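Handout 8: Who decides which piece goes next?

Last week we left perception in a flattering light. It gave us poses, we believed it, and everyone went home early. This week we make it talk to a planner, and the trouble starts.

The task is the number board. Two arms, one tray, some tiles out of the tray. The goal is easy to write down: every tile in its slot. The planner needs three things from the world model before it can do anything about that: which slots are empty, which loose tiles there are, and which arm can get to each tile without reaching over the other one.

Write the state as symbols first. On(tile, table), In(tile, slot), Holding(arm, tile), Free(arm). Resist adding Nearly(tile, slot). Every year a group adds Nearly, and every year they spend August removing it.

Now consider a state with most of the top row missing and loose tiles on both sides of the board.
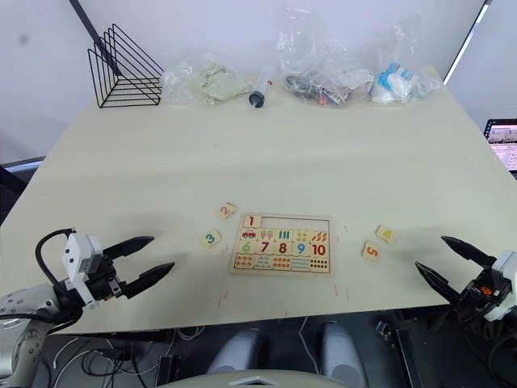
Dayana Carrillo objected that allocation by side is hardly planning at all: left tiles to the left arm, right tiles to the right arm, finished, and why did we need a search for that? Fair enough, for pickup. The place action is where it gets expensive. Both arms want the air above the same row, and a rule that only looks at where tiles start has no opinion on who goes first.

We therefore give the workspace above the board a lock. An arm asks for it before the transfer motion and gives it back after the retreat. It is a crude device and wastes time, but you can debug it on a Monday morning. The Jiltlow planner in the lab repository does this by default. Switch it off once, in simulation, for your education.

A few notes on the place action itself.

Preconditions: Holding(arm, tile), Empty(slot), and the lock. Effects: In(tile, slot), Free(arm). The effects are what we hope for. They go into the world model only when perception agrees, and students who write them in at the moment the gripper opens will have a planner that is always delighted with itself.

The grasp pose must be kept with the tile. A square tile looks much the same to a shape matcher at each quarter turn, so the only thing telling you which way up the 5 goes is the print. Estimate the angle before the grasp, carry it through the transfer, and correct at the wrist above the slot.

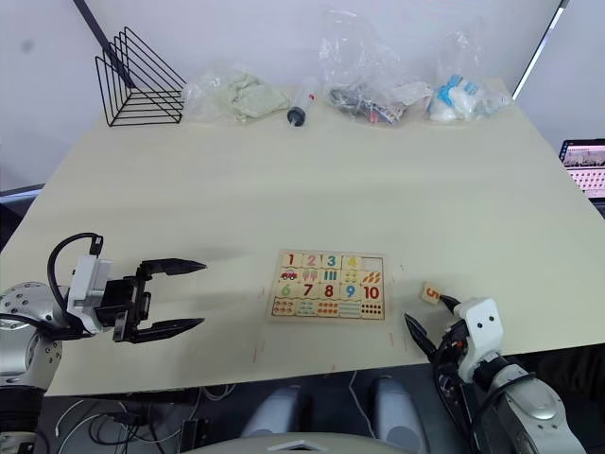
Fig. 2. Holding(right, five), with one slot still empty in the top row.

With a single tile left, the search tree is a twig. Your plan should come back at once. If it doesn't, you are probably still expanding actions for tiles already in the tray, and the planner is thoughtfully considering taking them all out again. Prune those, but keep them available for recovery, as a badly seated tile sometimes does have to come out.

Recovery brings us to replanning. The world model is refreshed on three events: a grasp is reported, a release is reported, or a tile pose moves by more than the tolerance. What happens next depends only on the new state. The planner does not ask how the tile came to be on the table, and should not hold a grudge.

Try it on this state: both arms free, the 5 on the table and turned sideways, its slot open.

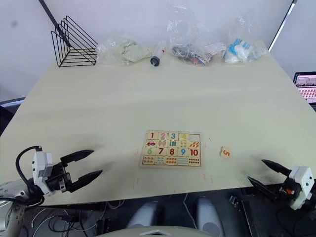

Couldn't we just store the old plan and resume it from the step that failed, Bohdan Moroz wanted to know, and save the planner the bother? You can, and the Tristeo exercise lets you. Then turn the tile a quarter turn between steps and see what the stored grasp angle is worth.

For the tutorial: write pick, place and regrasp as operators, run them on all three states, and bring the printed plans. Hand-drawn trees are accepted if legible to someone other than the artist.

Module contact: Elvia Ibarra, Kemppainen Building | Course notes, for enrolled students only | Back to top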